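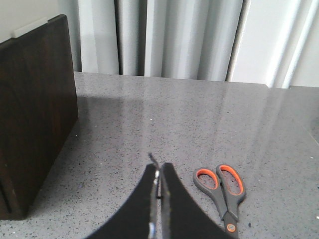
Scissors on the counter, gripper just beside them.

I help out with a student robotics club in Drurnby, and every spring we have the same argument, so I'm going to write my side of it down and then I can just send people the link.

The argument goes like this. Should the kids spend the year building for the Midton competition, with the foam blocks and the taped floor and the scoreboard? Or should they try to get an arm to do something boring in a kitchen? I'm firmly a kitchen person. I've been a kitchen person for three seasons now and I'm getting more stubborn.

Don't get me wrong, I love Midton! The noise, the pizza, the team that always shows up in capes. But the blocks are all the same size and the same color, and they start in the same spots every single round. By February our students had a program that scored 100 points in practice, then 102, then 100 again, and they'd mostly stopped looking at the robot while it ran. They were looking at the number. I can't blame them (I was looking at it too).

Then we gave a smaller group the kitchen project, which they named Kettle even though there's no kettle in it. The assignment was one line long: pick up the thing we ask for and put it where we say. They figured it would take a couple of Fridays.

Scissors ate most of a month. Think about what a pair of scissors is if you're a gripper with two fingers. It's flat, so there's hardly any height to grab. It has two big holes in it, and they aren't even the same shape. You can go for a handle loop, or the pivot, and each one is a different problem. And a shiny speckled countertop gives you glare on top of a thousand little dots, so the wrist camera's view is full of stuff that doesn't matter. One student spent a whole session on whether a crumb counted as an object. I thought that was the best conversation we had all year.

The complaint I hear from other mentors is that there's no finish line. Parents come to Midton and see a trophy, and what do they come to see with us? An arm thinking very slowly about office supplies. Fair enough. Our demo night had 15 people in it, and I'm counting the ones who were waiting for the gym to open.

But look at what the students wrote down. The Kettle group logged 1256 attempts, each with a note on what the arm was going for and what they thought went wrong. The notes start out as "missed" and "missed again" and "WHY." By the end they're talking about shadows, approach angle, how far the fingers should open before they come down. Our competition kids are every bit as bright, and their notebook for the same stretch is mostly scores.

The other complaint is money, and I don't have a great answer there. Midton entry comes with a kit. For Kettle we leaned on Sturnomine, a shop across town that let us have parts at cost, and plenty of clubs don't have a shop like that. If yours doesn't, borrow somebody's counter and start with a spoon.

What I'd like is for Midton to add a household event. Put out a different pile of kitchen drawer junk each round, don't tell anyone what's in it, and give points for a well-explained failure. I've emailed them twice. I'll be emailing again in July, and if you run a club and feel the same way, please write to them too.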